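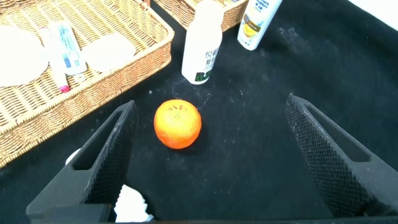

3. Peel Condition and the Keeping of Winter Citrus at Home

3.1 Why we looked at kitchens

Most of what is written about storing mandarins is written for packing houses. It deals with pallets, cold rooms and wax coatings, and it stops at the shop door. We wanted to pick up the story from there! Once fruit is carried home it may sit in a bowl, a paper bag, a fridge drawer or a coat pocket, and each of those places treats the peel very differently. In our first round of interviews, held in January, people talked about mandarins with far more feeling than we had planned for, and many had firm rules handed down from a parent or grandparent. Those rules turned out to be the richest part of the whole study.

Figure 1. A mandarin with glossy, dimpled peel and small darker red markings near the stem scar.

3.2 Households and diaries

Six households in the Lambrakis district kept a storage diary. Each was given fruit from the same grower's delivery, packed by hand on a Saturday and handed over that evening. Styliani Vasilakis wrote the diary form and tested it on her own family, which led us to drop a long page on smell (her children had filled it with drawings, and the adults had left it blank). The final form asked where the fruit was kept, whether it had been moved, and how the peel felt when pressed with a thumb. We also left a wide space for remarks, and we are very glad we did.

Two storage places were fixed by us: an open bowl on a counter and a closed drawer in the fridge. Beyond that, people were free to do as they liked with the rest of the delivery. One household wrapped every piece in newspaper. Another hung theirs in a net by the balcony door and moved it indoors at night.

3.3 What the diaries told us

The bowl fruit went dull and leathery first, and this was the pattern in all six homes. What delighted us was how often the eaters preferred it. As the peel dries it pulls away from the segments, and several diaries describe the fruit as "ready" only at that stage. Fruit from the drawer stayed firm and shiny for longer, but it was called tight, cold or slow to peel. A reader coming from the trade might see the bowl as a failure of storage. Our households saw it as a kind of finishing, close to the way people treat a hard pear.

Gloss was a poor guide to eating quality in the diaries, and so was color. Marks around the stem worried people much more. Myrto Manolakis, who coded the remarks, found that stem marks were mentioned more than any other feature of the peel, nearly always as a reason to eat that piece soon. We can't say from diaries alone whether the worry is well placed – a mark may be an old rub from a branch or the start of something worse – and we would love to see this tested properly.

3.4 The bowl as a shared object

We had treated the bowl as a container. The households treated it as an invitation. Fruit in the bowl was eaten by guests, by children passing through, and by people who said they didn't much like mandarins. Fruit in the drawer waited for someone to remember it, and in two homes a few pieces were found at the back after the diaries had closed. Any advice on keeping citrus has to reckon with this, as fruit that lasts longer in a drawer may still end up being thrown away. Section 4 takes up the newspaper wrapping, which deserves more room than we can give it here.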